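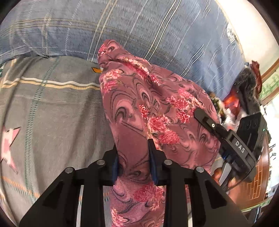 2. The Pink Cloth

Sandrine pressed the handle and the two fingers closed on the flowered cloth.

"Slowly," said Marjorie. "The robot will learn your hurry also."

This was fold number 235. In June, the robot would see all of them and try it alone, on some other bed.

"My mother folded like this," said Sandrine. "First the corner, then she waited a little."

"Why did she wait?"

"I don't know. I think she was tired."

Marjorie looked at the plaid duvet for a moment.

"Then wait a little," she said. "Let it learn that too."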